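About Vundcombe

Home | What we do | Courses | Visit us | Contact

Who we are

Vundcombe is a small robot teaching company in Canton. We show robots how to do everyday jobs, and we teach other people how to show them. That second half has grown a lot, and we love it. On most mornings there is a course going in one room and paid demonstration work going in the next, and the two groups meet at the coffee machine and swap tricks.

The trade we're in is a hands-on one. An operator takes hold of the robot's arm and walks it through a job, or sits at a pair of handles and drives it from across the room, and everything the arm does and sees along the way is recorded. Do that enough times, with enough care, and you have something a learning team can train on. Care is the part we get excited about. A demonstration has a shape to it, the way a good golf swing or a good knot does, and once you've watched a really clean one you start noticing it everywhere (our families have asked us to stop narrating them unloading the dishwasher).

How we started

We opened on 1/2/19 in the back half of the Ní Chonaill building, with 2 secondhand arms and a folding table. The first job was putting lids on food tubs. We thought it would take a week. It took until May, and by then we had thrown out nearly everything we recorded in the first month, when we were still learning how to sit, when to pause, and how much the arm picks up from a nervous hand.

That spring set the way we work now. We wrote down what made a take usable, what made it useless, and what made it look fine on screen and then cause trouble later. Those notes became the handbook we still give to every new operator. It is up to 154 pages and it still has the lids chapter in it, which people tell us is the best one.

What we do

Most of our work comes from teams who already have a robot and a task and need good demonstrations of it. They send us the task, we build a version of it on our floor, and our operators teach it. Sorting, folding, picking things up off shelves and putting them back, opening and closing, plugging and unplugging, fetching one thing from behind another. Household and office jobs, mainly. We do some light bench work too, and have become very fond of it.

We teach in two ways. In hand guiding, the operator holds the arm and moves it directly. You feel the weight of it, you feel where it wants to stop, and you can be very gentle. With remote control, the operator works a set of handles and the robot follows. Your own hands and elbows stay out of the way of the cameras, and you see the job more or less as the robot sees it. Some operators have a strong favorite. We ask everyone to get comfortable with both, and people who were sure they'd hate one of them often end up asking for it!

Learning to work from the wrist view takes the longest. You are very close in, you have the finger and a small patch of whatever is around it, and you have to build the rest in your head. New operators lean back and look for the whole room. Give them a couple of weeks and they're reading ridges and edges in that little picture as easily as a road sign.
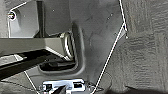

Do I need to know how to program to become an operator?
What we look for is patience and steady hands, and everything on the software side is covered in the first week of the course.

What makes a good demonstration

Ask in our kitchen and you'll get a different answer from every person there, but these come up every time.

Move at one speed. Slow is fine, and so is brisk, but a take that crawls and then lurches is hard to learn from.

Decide before you reach. If you change your mind halfway to the object, let the take go and start another one. The robot has no idea that you changed your mind. It just sees an arm heading for one thing and taking hold of a different one.

Leave your mistakes in when you fix them well. We used to cut every fumble. Now we keep the ones where the operator slips, backs off, and recovers calmly, and we tag them so the learning team can find them. They have turned into some of the most asked-for takes we make.

Finish the job. Let go cleanly, back away, come to rest. So many beginner takes end in a rush at the last second, with the arm already swinging home while the fingers are still opening.

Change things up. The same object in the same spot gives you a robot that knows one spot. Our operators shift things a little between takes, then a lot, then bring in a different object altogether.

Our space

We moved to our own floor once the folding table was no longer enough. It's set up to feel like the places robots are going to be working in, so you'll find ordinary office furniture, carpet, doorways, and plenty of stuff. We're big believers in stuff. A bare test bench is a fine place to check a motor, but a person's shelves have bags slumped over the edge and shoes at the bottom and a box with who knows what in it, and that is where the interesting reaching happens.

Shelves are a favorite of ours for teaching. There's a high reach and a low reach in the same piece of furniture, the objects sit in front of one another, and wire shelving gives the cameras a busy pattern to look past. An operator who can teach a tidy pick from a crowded level, without nudging what's next to it, is ready for nearly anything we've got.

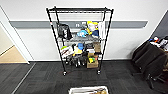

Wire shelving on the carpeted floor, with shoes and an open box on the lowest level.

Our courses

The operator course runs 15 days. It starts with hand guiding, moves on to remote control, and spends the last stretch on wrist-view work and on reviewing takes. Reviewing gets as much time as driving. You'll watch your own recordings with an instructor and mark where you would stop, where you would keep going, and what you'd do over. It can be a humbling afternoon, and it's also where people improve fastest.

Around 600 people have come through our courses so far. Some were engineers who wanted to understand the recordings they were training on. Plenty weren't. We've had hairdressers, a piano tuner, warehouse pickers, a retired dentist, and a whole group of school bus drivers who were, as a class, the smoothest remote operators we have ever taught. We can't fully explain it and would be glad to hear from more bus drivers.

For companies, we run a shorter version on your own floor with your own robots. We bring the handbook and an instructor, and we spend the first morning just watching how your team records now. Please don't clean up for us.

Plaltau

Plaltau is our in-house review tool. It started as a spreadsheet with far too many colors in it. Today it plays back every camera from a take side by side, lets a reviewer drop notes on any moment, and keeps those notes attached when the recording goes out to the learning team. Course graduates keep their login, so they can go back to their old takes whenever they like. Lots of them do, mostly to see how far they've come since day one.

We add to it all the time. The latest addition lets an operator leave a short spoken note straight after a take, while the feel of it is still fresh, and it has already changed how our reviewers work. "Gripped it too low but it held" is a wonderful thing to know when you're looking at a recording later on.

Working with us

We hire operators from our own courses first, and we take on new ones as projects come in. Shifts are short, with a change of task partway through, and no operator drives for a whole day. Tired hands make tired demonstrations. Everyone who drives also reviews, and everyone who reviews also drives, including the people who run the place.

If you have a task you'd like taught, tell us what it is and what robot you have, and send a phone clip of a person doing it if you can. A clip answers most of our first questions. If you'd just like to come and try the handles, we keep a station open for visitors whenever a course isn't using it. Write to us through the Contact page and we'll find you a time. Wear shoes you can stand in, and bring something from home that you'd like to see a robot pick up.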